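## 3. Planning and budgeting the Nekden work cell

Complete this section before raising a purchase order. It covers the arm, the bench, the handling set and the spares that must be costed in the same year. It does not cover software licensing (Section 6) or freight from the Calia depot (Appendix B).

Prepared by Amparo Paucar and Magdy Ouali. Revised August 25, 2026.

### 3.1 Before you request a quote

1. Nominate a budget holder and a technical contact. They may be the same person.
2. Measure the room, the doorway and any lift on the delivery route. The bench top ships in one piece.
3. Confirm the power supply at the proposed position. Extension leads are not an acceptable permanent supply.
4. Write down the tasks the cell must perform in its first year. Use plain verbs: pick up, place, open, pour.
5. Send the task list to Oltel with the quote request form. Quotes issued without a task list are indicative only and cannot be used for approval.

**Note:** Quotes are valid for 70 days. If your approval round closes in October, do not request the final quote until the internal paperwork has been drafted.

### 3.2 Cost lines

Enter each line separately. Do not roll accessories into the arm price, as they sit in a different asset class and are written off on a different schedule.

| Line | Item | Allowance |
|---|---|---|
| A | Bench top and frame | $2,777 |
| B | Handling set (dishes, utensils, toy food, bottle, small oven) | $418 |
| C | Cable management and mounting hardware | $400 |
| D | Arm, gripper and controller | As quoted |
| E | Installation and first calibration | As quoted |

**Caution:** Line D must state whether the gripper is included. Two grippers with the same body can be supplied with different fingers, and the fingers are priced separately.

### 3.3 Sizing the bench

Bench cell with handling set laid out:

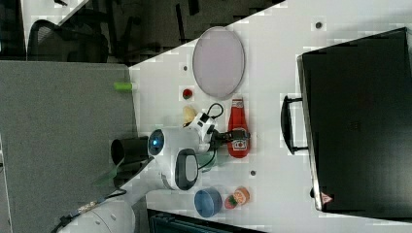
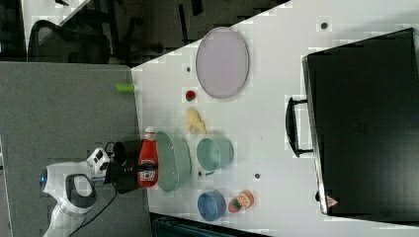
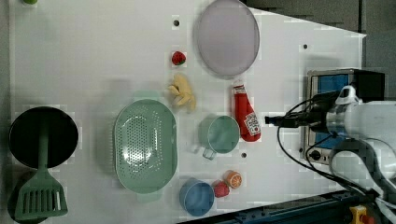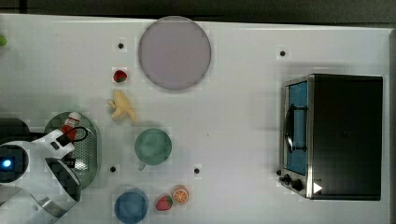 Bench area is the line most often underestimated. Applicants tend to work from the reach figure on the arm data sheet and order the smallest top that fits inside it, leaving no space for the objects themselves. Plan from the largest items first. In a kitchen layout these are the oven and the lavender plate, and between them they claim a good part of the white top before any bowls or toy fruit are set out. Allow for both at full size, then add clearance for the arm to approach each object.

To size the top:

1. List every object that will be on the bench at the same time.
2. Draw each one to scale on grid paper, including handles and open doors.
3. Add the arm base and its keep-clear zone, as given on the installation drawing.
4. Shift the drawn objects to at least three different arrangements. If any arrangement forces an object off the top, go up one size.
5. Mark fixing holes on the drawing. Small, light objects should not be placed over them during trials.

**Note:** A white or light grey matte top is recommended. Gloss finishes cost more and cause reflections under overhead lighting.

### 3.4 Handling set

Line B is a consumable allowance. Bottles, soft plastic dishes and toy food wear at the point of grip and should be replaced when their shape changes.

1. Buy two of every item smaller than the gripper opening.
2. Buy all dishes of one colour from the same batch. Later batches may not match.
3. Label the spare set and store it away from the bench.
4. Record the supplier and catalogue number of each item on Form N-3.

**Caution:** Do not use filled bottles or glassware. Damage to the arm caused by liquid is excluded from the Cherkaoui service plan.

### 3.5 Cables

Allow enough slack for the gripper cable to follow the full wrist rotation, then secure it with the clips supplied under line C. A cable that pulls tight at the end of travel will fail at the connector, and the replacement is not stocked locally. Order one spare with the arm.

### 3.6 Approval

1. Total lines A to E, excluding GST.
2. Attach the scale drawing, the task list and the Oltel quote.
3. Send the file to Younes El Idrissi for technical review.
4. Once it is countersigned, forward it to Abdelkrim El Sherbiny for release of funds.

Changes to the bench size after step 3 require a new drawing and a second review. Changes to the handling set do not, provided the line B total stays the same.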